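Unit 4. Gifts, Deposits, and the Law of Delivery

A gift of personal property is complete when three elements are present: intent on the part of the donor, delivery, and acceptance by the recipient. A promise to give something at a later time is generally not enforceable, even when it is made in writing.

Delivery may be actual or constructive. Handing over a wrapped box is actual delivery. Handing over the only key to a locked trunk is usually treated as constructive delivery of its contents.

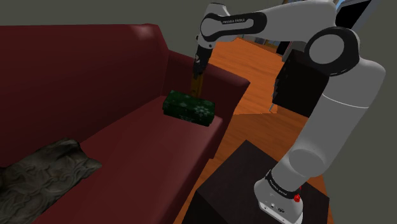 *Gift-wrapped box on a sofa. Computer rendering: L. Lashari, Stonthorpe course archive.*

Acceptance is presumed where the item is of value to the recipient. The presumption may be rebutted by a clear refusal made within a reasonable time.

Students should read pages 110 to 124 of the casebook and prepare the Brumitz problem. The donor in that problem signs a card promising $1000 and dies before the money is paid. Written answers are limited to 297 words and should be submitted to Kibet Kinyua before the June session.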